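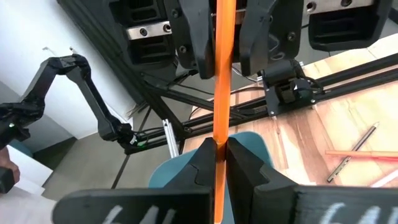
Stakwood Automation Safety Office
Two-arm handover practice, revised August 2025. This thread summarizes the changes for all sites working under the Jodier cell rules.

1/ A handover between two grippers is treated as a single operation. One written procedure covers both arms, and one operator is in charge of it from first grip to final release.

2/ The giving gripper shall not open until the receiving gripper has reported a stable hold for 2 seconds. A timer alone does not satisfy this rule. The signal must come from the receiving side.

3/ While both grippers hold the same part, neither arm may move on its own. Travel during shared hold is limited to the path named in the procedure. Long, thin parts need particular care, as a small difference in position between the arms can bend them.

4/ Hand-guided work is permitted only at reduced speed. The person at the handle keeps the stop control within reach and stays outside the space between the grippers.

5/ Finger sets shall be marked so that a replacement can be matched to its record. Handwritten marks are accepted on trial fingers. Production fingers require a permanent mark.

6/ Cables near a wrist joint are to be checked through the full range of motion before the first run of a shift. Any cable that can reach the grip area must be tied back.

7/ Inspect finger tips every 2,000 cycles and after any dropped part. Worn tips are replaced in pairs.

8/ The basis for the revision: the Trelurska trial logged 3,212 handovers. Of these, 17 ended in a drop, and most of the drops occurred where release was set by timer. Rule 2 was rewritten on that finding.

9/ Sites using Lebrun controllers should request the updated signal map before changing any release settings. The old map does not include the hold report.

10/ Existing cells have until the end of December to comply. New cells must comply before first power-on. Requests for an extension go to the Safety Office in writing, with the cell number and the current procedure attached.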